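Gideveck: club volleyball rally logs

README, last touched March 25, 2025

Hi! If you landed on this page you probably either coach, keep stats for a team, or got a link from someone who does. Gideveck is my collection of rally-by-rally logs from adult club volleyball, typed up from my own score sheets and cleaned up enough that a spreadsheet won't choke on it. I started it because I wanted to know if my team was really as bad in serve receive as it felt from the bench (yes, we were).

What you get

One folder per season, one file per match, one row per rally. Plain CSV, commas, UTF-8, header on the first line. There are 300 matches in this release, all indoor sixes, from the Enar and Gilani leagues. Enar is the Tuesday night league and has the cleaner logs by far, mainly because the gym has a decent table and good light. Gilani plays on weekends in three different halls and you can tell from my handwriting, which sadly made it into the data as a pile of blank cells.

The columns

match_id is a short code and never repeats. set_no and rally_no are what they sound like. serving_team is home or away. rotation is 1 to 6, counted by where the setter stands, so rotation 1 means setter in the back right. pass_grade runs 0 to 3, the usual scale, with 0 for an ace or a shank nobody could chase down and 3 for a pass that lets the setter use everybody. first_attack is a letter: L for left side, M for middle, R for right, B for back row, D for a setter dump. ending says how the rally stopped (kill, block, ace, error, net, other). Then score_home and score_away after the rally.

If a team runs two setters, I count the rotation by whoever is setting from the back row at that moment. I know some people do it differently! I went back and forth on this for a whole season, and the early Enar files were redone in version 7 so they match everything else.

Where it lives

The files sit on Trutevum, the little sports data share my league friends and I have been using. Grab the zip for the whole thing or pick single seasons. No login for downloads. Uploads do need an account, and please send corrections as a separate file with the match_id in the name, so I can compare it with my sheet before changing anything.
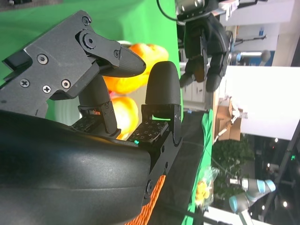

Close view of the black gripper, with the rounded tips of its fingers.

How the logs were made

Pencil first, always. I sit at the scorer's end and write one line per rally, then type it up the same night if I can stand it. For matches I couldn't attend, a teammate filmed from behind the baseline and I logged from video. Those have video in the source column, and the pass grades there are a bit kinder, I think, since everything looks easier from the couch. If you're comparing pass grades between teams, I'd filter to live only and see if your answer changes.

I did a recheck on 10 matches, logging each one a second time from video without looking at my first sheet. Endings and scores held up great. Pass grades wobbled between 1 and 2 more than I'd like, and hardly at all at the two ends of the scale. The recheck files are in the folder called twice, both versions side by side, so have a look and make up your own mind.

Known problems

Substitutions aren't in here. I tried, it was hopeless.

Time-outs are only marked from the third season on.

A few Gilani matches stop in the middle of a set when we ran over our hall slot. They have a 1 in the short column. Leave them out of anything that uses final scores.

Opponent rotations are sometimes blank. Some teams overlap so creatively that I lost track, and I'd rather leave a hole than guess.

Libero touches are counted as regular passes.

Players and privacy

No player names, no jersey numbers, no team names. Teams have letters, and the letters get shuffled every season. Everybody in both leagues knows each other anyway, but please don't try to work out who shanked what in which final. One team asked to be left out and I took their matches out of every version.

Using it

Do what you like with it for free, including coaching clinics and school projects. Say it came from Gideveck and link back to this page. If you make a nice chart, send it to me, I love charts! Please don't sell the files.

Next up

The spring Enar matches should be typed up by the end of April. I'm also planning a column for serve type (float, jump float, topspin), going forward only, as my old sheets don't have it. If you log your own league and want to use the same columns, there's a blank template in the extras folder, along with a printable sheet that fits one set per page.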